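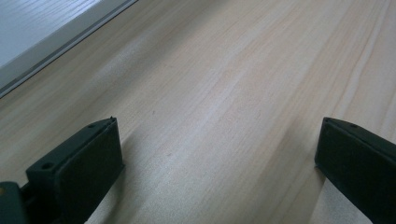

## Phased retirement at Rellenstead - has anyone had it approved?

**kettlewell_j** - Friday

I'm 64 and work in the assembly office at Rellenstead. The staff handbook says anyone with 11 years' service can ask to drop hours in the run-up to retirement. I put my form in at the start of November and have heard nothing. My line manager says it goes to HR, and HR say it goes to the line manager.

I'd like to go from five days to three and keep paying into the pension. Has anyone done this, and how long did it take?

---

**Aniela Duda**

I did it last year, from the Endirberg site. Took 11 weeks. The form on its own does nothing until someone raises a case on Skillia, and your manager has to do that. Ask for the case number. If there isn't one, it hasn't been started.

Check what your pension contributions are worked out on as well. Mine went down with my pay, and I had to ask separately to top them up. It costs me £162 a month.
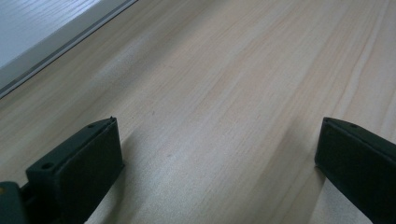

*The table, from close up.*

---

**northbank**

£162 a month seems steep to me. You'd be better off putting it in savings you can get at. I went down to 2 days and left the pension alone.

---

**Aniela Duda**

Depends on the scheme. The employer matches part of mine, so I'd lose that if I saved it elsewhere. I'm not telling anyone else to do the same.

---

**kettlewell_j**

Thanks both. I asked, and there is no case number. My manager has never used Skillia for this and thought the paper form was enough. He's going to raise it this afternoon.

Another question. Someone in the canteen told me they want to move the normal retirement age to 70 for new starters. Does that touch those of us already in?
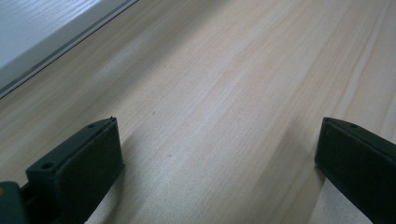

I can't find it in writing anywhere, and I don't want to sign for three days and then find the dates have shifted under me.

---

**pat_in_stores**

Heard the same. It came from the Żak contract people, who have their own terms, and it got passed along as if it was ours. I wouldn't plan round it.

---

**northbank**

I would. These things always start with new starters. Where I was before, they said existing staff were safe and two years later we were all on the new terms. Get your date confirmed in a letter before you change anything.

---

**pat_in_stores**

That was a different employer with a different scheme. They have to consult us before they change ours, and there's been no notice of that. But yes, get the letter - no harm in it. 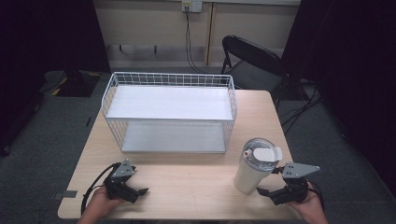

*Table with wire basket and tumbler.*

---

**Aniela Duda**

Agree on the letter. Ask for three things in it: your normal retirement date, your new hours, and whether you can go back up to full time. Mine left out the last one and I had to send it back.

---

**kettlewell_j**

Will do. Case is on Skillia now and I've got the number. I've asked for the letter and will post again when it comes.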